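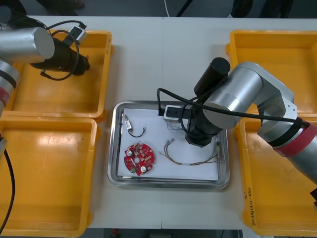
**Reply from Selvanayagam, 8 October 2024**

Thanks so much for writing in, and for being so patient with us while your club's fall ladder sat there looking wrong! I went through everything you sent, and I can see why your players were confused. The doubles results from the Bader courts went in fine, but the singles lines were saved as unfinished, so Lostix never passed them along to the standings page.

What happened, as far as I can tell, is that the tiebreak played in place of a third set was typed in as a full set. The ladder was set up back in August for regular third sets, and it doesn't know what to do with a 10–7. It holds the match and waits – rather politely, I'm afraid, with no warning at all.

Would you try the following when you have a minute?

1. Open the Skusten ladder and go to Match Rules.
2. Change "Final set" to "Match tiebreak" and save.
3. Reopen the 2 held matches and press Confirm on each one.
4. Refresh the standings.

You don't need to retype any scores, and please don't delete the matches, or the players will lose their check-in times too.

**Customer update**

Well, that did most of it, thank you! Both matches are showing now and our number one singles player has her 200 points for the win. Her total still says 700, though, and by my math it ought to be higher. Is that a separate thing?

**Reply from Selvanayagam**

It is, and an easy one. Season totals are recalculated overnight, so give it until morning. I'll leave the ticket open – just write back here if it still says 700 after breakfast.

**Status:** waiting on customer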